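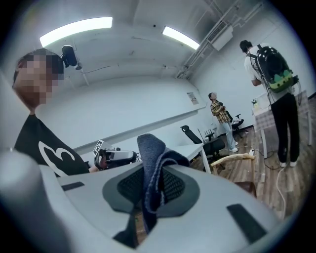 Zwischenbericht zum Projekt Dreto
Stand: 11. Juli 2026

Hallo zusammen,

ihr wolltet wissen, wie weit wir mit den Freigabelinks sind, und ich fange gleich mit dem an, worauf ihr wartet: Die Ablauffunktion läuft! Wer bei Dreto einen Ordner für Externe freigibt, muss jetzt ein Enddatum setzen, und danach führt der Link ins Leere. Im März hatten wir das noch als Wunsch für später auf der Liste, insofern bin ich ziemlich froh (und auch ein bisschen müde).

Zum Testbetrieb: Seit dem Frühjahr arbeiten 3 Einrichtungen mit der neuen Version, alle auf dem Server in Grarkmont. Die größte davon hat etwa 2000 alte Links mitgebracht, die irgendwann mal jemand verschickt hat und die bis heute offen waren. Da lagen Gehaltslisten neben Speiseplänen, mehr schreibe ich dazu lieber nicht. Wir haben die alle auf eine Frist von 10 Tagen gesetzt und vorher eine Mail an die Besitzer der Ordner geschickt. Die Beschwerden hielten sich in Grenzen, aber der Text der Mail war zu technisch. »Token wird invalidiert« versteht halt kein Mensch im Sekretariat. Der neue Text ist fertig und deutlich kürzer.

Was noch hakt, ist das Protokoll. Wir wollten festhalten, wann ein Link geöffnet wurde, ohne gleich die komplette IP-Adresse zu speichern. Das klappt im Browser gut. Über den Desktop-Client dagegen taucht derselbe Abruf manchmal doppelt auf, und ich habe eine ganze Woche damit verbracht, den Fehler an der falschen Stelle zu suchen (er steckt in der Synchronisierung, nicht in der Datenbank, grrr). Eine Korrektur liegt im Testzweig. Bevor ich die freigebe, will ich sie noch mit den großen Ordnern durchspielen.

Dann die Sache mit Cinano. Ihr erinnert euch, wir wollten deren Modul für die Anmeldung übernehmen, damit wir uns die Zwei-Faktor-Geschichte nicht selbst bauen müssen. Technisch passt das wunderbar, die Anbindung stand nach 2 Nachmittagen. Nur die Lizenz ist inzwischen eine andere als im Antrag beschrieben, und ich möchte da nichts ausliefern, was wir später wieder herausoperieren müssen. Die Anfrage ist raus, eine Antwort habe ich noch nicht. Falls es nicht geht, nehmen wir Wynne. Das ist weniger hübsch und die Einrichtung nervt, aber die Bedingungen sind klar und die Dokumentation ist richtig gut.

Beim Geld sind wir im Plan. Die Serverkosten liegen etwas unter dem Ansatz, dafür war die externe Sicherheitsprüfung teurer als gedacht, das gleicht sich aus. Eine Umwidmung brauche ich im Moment nicht. Sollte es auf Wynne hinauslaufen, melde ich mich wegen der Schulungen noch mal, die standen so nicht im Antrag.

Der Prüfbericht selbst ist übrigens ganz freundlich ausgefallen. Bemängelt wurde vor allem, dass man Passwörter für Links beliebig oft durchprobieren konnte. Das ist behoben, nach mehreren Fehlversuchen ist jetzt erst mal Pause.

Als Nächstes kommen das Protokoll, die Entscheidung zur Anmeldung und die Anleitung für die Verwaltung dran. Von der Anleitung gibt es bisher nur die Gliederung und ein viel zu langes Kapitel über Ordnerrechte. Wenn bei euch jemand Lust hat, da mal als Laie drüberzulesen: sehr, sehr gern! Den Entwurf schicke ich euch, sobald die Bildschirmtexte feststehen.

Viele Grüße
die Projektleitung Dreto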